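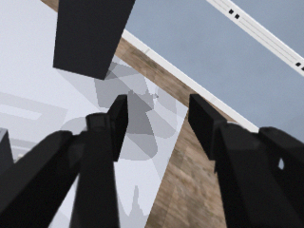

Lunesel Audio Drama Project
Progress report to the Usstead Fund, second reporting period
Prepared by Ebise Zeleke, production manager
29 December 2022

1. Status

Recording of season two is complete. Dialogue editing is complete for nine of the 13 episodes. Sound design has started on the first four. Delivery of final mixes remains set for March, with one risk described in section 4.

2. Work completed in the period

Scripts. All 13 scripts were locked before the first studio day. Episode 6 was rewritten after the table read. The original version depended on two characters with similar voices speaking in the same room, and test listeners could not tell them apart. Gadisa Alemayehu moved the second character to the other end of a phone line and cut one subplot.

Recording. The cast recorded over 19 studio days, against 17 in the plan. The two extra days went to the crowd parts in episodes 10 and 11, which were first recorded with too few people standing too close to the microphones. The retakes are usable. The raw session material comes to 1652 takes, all logged by episode, scene and line number.

Dialogue editing. Fasil Wubshet is editing from the log sheets, with the director's preferred take marked for each line. Episodes 1 to 9 have been assembled and checked against script. Running times fall between 24 and 31 minutes. Episode 4 is the longest and will lose one short scene.

Sound design. Ibsa Tsegaye has built the recurring settings (the ferry deck, the grain office, the Ulum house interior) as reusable sessions. Footsteps and door sounds were recorded fresh. The season one library had too much room echo to sit under the new dialogue.

3. Budget

Spending is within the approved total. Studio hire is over its line by the cost of the two extra days. The difference was covered from travel, where two actors recorded locally and did not claim. No transfer from the music line has been made or is requested.

4. Open items

Music. The composer has delivered the main theme and 3 of the episode cues. The remaining cues were due before this report and have been rescheduled to the end of next month. If they slip again, episodes 10 to 13 will be mixed after the others and delivered as a separate batch.

Transcripts. Full transcripts are a condition of the grant. Ayantu Gebremichael is correcting the scripts against the edited audio. Episodes 1 to 5 are done. Sound cues will be included in brackets.

Hosting. The Cheng feed used for season one will be kept. Old episode links will continue to work.

5. Next period

Finish dialogue edits for episodes 10 to 13. Complete sound design through episode 8. Send mixes of episodes 1 and 2 to the Fund for review. We ask for comments within ten working days of receipt.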